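Section 4: Setting up the Trodstead gripper kit in your practice booth

Okay, so by this point you've got the arm bolted down, the controller is humming away and you've been through the power-up checks in Section 3. If you skipped those, please go back and do them. I'll wait. This section covers fitting the wrist camera and the two wedge fingers, then teaching the kit where things are in the booth. I wrote it after setting up the Bukenari arm with the Trodstead kit from scratch, twice, so the order below is the one that gave me the least grief.

Set aside a quiet morning for it. You'll want a 2.5 mm hex key, a soft cloth, a cup of tea and the little bag of spare screws that came taped inside the lid of the box.

4.1 Fitting the fingers

1. Press the stop button on the controller and wait for the light to go amber. The wrist will sag a touch when the brakes take over, and that's normal.

2. Slide the left finger onto its carriage with the angled face pointing inward. The fingers are a mirrored pair and they will go on the wrong way around if you lean on them hard enough (ask me how I know).

3. Do up both screws loosely, fit the right finger the same way, then close the jaws by hand until the tips meet.

4. Tighten everything evenly, a quarter turn at a time, swapping sides as you go.

Caution: don't use thread glue on these. The inserts are soft and you'll pull one clean out the next time you change fingers.

4.2 Mounting the wrist camera

5. Clip the camera into its cradle, cable side toward the elbow. You should feel two clicks.

6. Run the cable through all the guides and leave a loop at the wrist big enough to fit your thumb through. Too tight and it'll tug every time the wrist rolls. Too loose and it'll catch on the first chair you drive past.

7. Open the Ginen viewer on your computer and choose Wrist from the source list. Both fingertips ought to show up along the bottom of the picture. If you only get one, the cradle is sitting crooked, so pop it out and go again.

Note: the picture will look tilted whenever the wrist is rolled. Leave it alone! There's a rotate button in the viewer and it's very tempting, but it only turns what you see on screen, and then left and right on your hand controller stop agreeing with your eyes. I spent most of an afternoon chasing that one.

4.3 Choosing your landmarks

The kit finds its way around by matching landmarks, and you get to pick them. Choose things that are fixed in place and have clear edges. In my booth I went with the aluminum rail on the back wall, the wire basket hanging from it and the metal strip in the corner where the two walls meet.

8. Jog the arm at 40 percent speed until your first landmark is well inside the view, with a bit of room on every side. 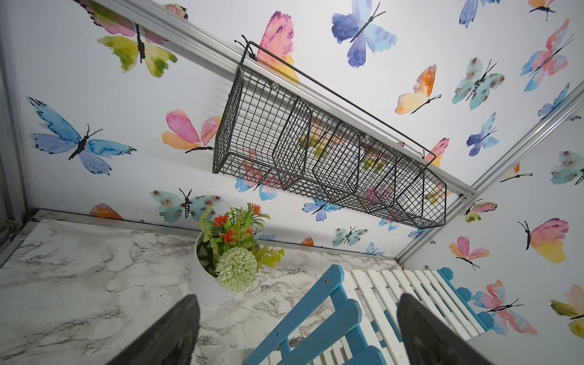 9. Tap Add Landmark, draw your box snugly, and give it a name you'll still understand next month. "Rail" is good. "Thing 3" is not.

10. Move the wrist to a different angle and add the same landmark again. Do this from at least four angles, and make a couple of them really steep, the sort of view you'd only get with your head on your shoulder.

Patterned walls are fine, by the way. Mine is white wallpaper covered in watercolour butterflies, and I was sure the software would lose its marbles over it, but the pattern gives it plenty to hang on to. Plain, glossy walls gave me a lot more bother. What you want to avoid is picking one bit of a pattern as a landmark when there are lookalikes nearby. A butterfly is a poor choice. A screw head on the rail is a poor choice too, as it has friends.

Note: thin wire is the hardest thing in the booth for the camera. If your basket keeps dropping out, box the whole basket and not a single compartment, and turn the Edge slider up to 65.

4.4 Setting the keep-out zones

11. In the viewer, go to Zones and set a 100 mm margin above your countertop. You can trim it later once you trust your own driving.

12. Add a zone around anything light enough to tip. I've got a flowerpot with artificial flowers on the counter and a small slatted chair beside it, and each has its own zone.

13. Press Test Zones and walk the arm slowly toward each one. It should stop and beep at the boundary.

Caution: zones follow the countertop, so if you shift any furniture you'll need to draw them again. The kit won't notice by itself that a chair has wandered.

14. Save the lot under a new profile name. The Hauksdóttir profile that ships with the kit is read-only, and saving over it fails without a peep.

The profile file tops out at 200 landmark views, which is heaps for one booth. If you do hit the limit, delete the blurriest ones first and rerun step 13 before you move on to Section 5.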